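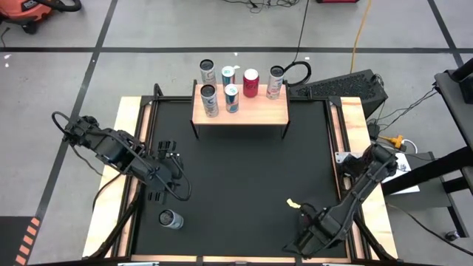 Friday, 16:30

Continued the sourdough starter test. Jar 4 got the Levex rye flour, the other jars stayed on the Stoyanova white. I fed all of them with 200 g of water this time, which I think is too much for jar 4, it smells more sour than in the morning. To check the pH again before feeding.

Azra Radonjić asked me if the salt changes something at this stage. I don't know yet — in my April notes I wrote only "slower", without any number.

The Faltico thermometer shows 9 degrees in the small fridge. Too warm for storage. Turned the knob one step down.

To buy: paper labels, lids.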